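4. Results, or: the shopping

Print this page | E-mail this article
August 22, 2018

4.1 Bags

Ju-won Seo's original plan for the Tendevari trials listed the plastic bag under "materials" and the fruit under "tasks". By May the two had swapped places. A toy peach has the decency to be the same shape each time it is approached. A carrier bag has no shape to speak of, and our planner, which we call Stuta, asks for one before it will do anything at all. 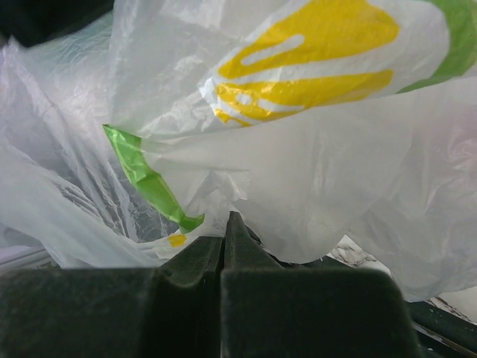 Figure 3. Wrist view, with the gripper tip pressed into the folds of a printed bag.

We ran 377 attempts at the full unpacking chore, in which food must leave a bag and end up in a tray. Stuta finished 27 of them without help. Nusrat Liyanage, asked to do the same job as a human baseline, finished all 20 of hers and complained of boredom after the third.

The failures were mostly dull. The most common was a grip on two layers of film where one was wanted, which closes the bag with great care.
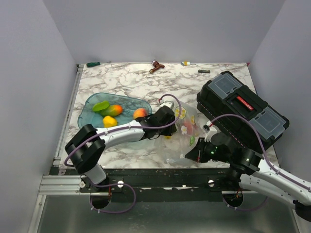
A second arm was meant to cure this by holding the bag open while the first reached in. In practice each arm waits politely for the other, and the timeout set by Gilchrist's controller ends the matter. Shortening the timeout made the arms quicker to give up. We count this as a gain in throughput, as it is the only one we have.

4.2 Seeing through film

Thin plastic is the worst of both worlds for a depth sensor. It hides enough of an object to spoil the outline and shows enough to persuade the software that there is nothing in the way. Stuta's guesses about what lay inside a bag were often right, and its guesses about how to get there seldom were.
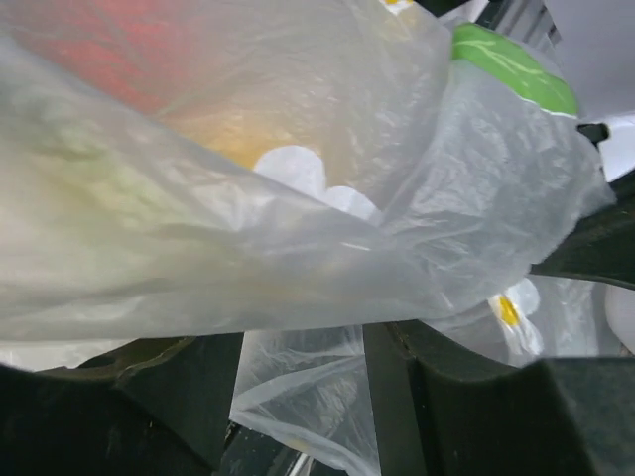
Can a machine put the shopping away yet?

Only with a person standing by, and that person would be done sooner alone.

We tried training on more bags. The Doltusum set gave us 829 extra grasps, and success on the first pinch improved. Success on the whole chore stayed put, as a good first pinch merely brings the arm sooner to the second, where its troubles begin. 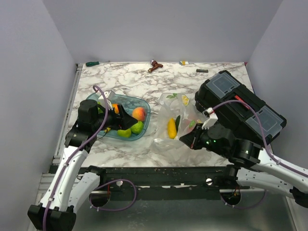 Figure 4. Both arms at the table, one gripper over the tray and the other reaching towards the bag.

Hard goods fared better, and we report them in Section 5 with some relief.

Related items
Gilchrist controller: notes on timeouts
Folding tea towels with Stuta: a partial account
The Doltusum grasp set, second release
Liyanage and Seo: How long should one arm wait for another?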